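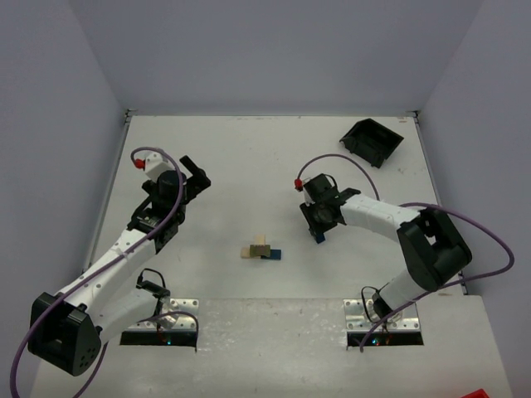

In Praise of the Plain Wooden Block

I have been thinking about blocks again, the way some people think about bread or good pencils, and I suppose it started in December, when I was clearing the hall closet and came across the old canvas sack from my own childhood. It is heavier than I remembered. I sat down on the floor meaning to sort it in ten minutes and was still there when the light went (my knees have not forgiven me).

What strikes me now is how little there is to a block. It has a length, a width and a color, and it will stand up or lie down. Put a pale one upright, set a darker one in front of it, lay a couple of others off to the sides, and already you have the beginnings of a gate, or a barn, or a person with their arms out. Leave it alone and somebody walking by will want to add to it. I have seen grown adults do this at dinner parties with the soup going cold.

I like natural wood mixed in with the colored pieces, and I will argue for it with anyone. A set that is all bright red and yellow is cheerful for an afternoon, but the eye gets tired. Give me a few bare ones with the grain showing, a brown that leans toward olive, and some blue so dark you take it for black until you hold it to the window. Those are colors you can live with on the living room rug for eight or nine years, and you will be living with them, believe me, because they do not go back in the sack by themselves.

My cousins over in Skernineck had a set of 290 pieces when we were small, all cut to the same few sizes, and we thought it was the richest thing in the world. A neighbor of theirs had one of those big kits with 966 parts and a booklet. We built what was in the booklet once, admired it, and then it sat on a shelf getting dusty while we went back to the plain ones. I don't hold it against the kit! It was a very nice windmill. But once it was a windmill it was finished, and none of us could bear to take it apart.

There is also the matter of the surface, which I feel strongly about. Carpet is hopeless, and I say this as someone who has carpet. A good flat table, big enough that you can leave a wide bare space around whatever you are making, changes the whole business. You can see what you have, and you can get at it from both sides, so two people can work on the same pile without bumping elbows, or at least without bumping them much. The library in Haworth keeps a low white table for this in the children's corner, and I have never once walked past it without stopping.

People ask me how many blocks a child needs, and I always say fewer than you think to start, and then more than you think later on. Four will keep a toddler busy. By the time they want a castle with a stable and a road to it, you will be glad of the whole sack. Buy them secondhand if you can. The corners are softer and the paint has worn where hands have been, and I find that a comfort.

Mine are back in the closet for now, on the low shelf this time, where a visitor could reach them.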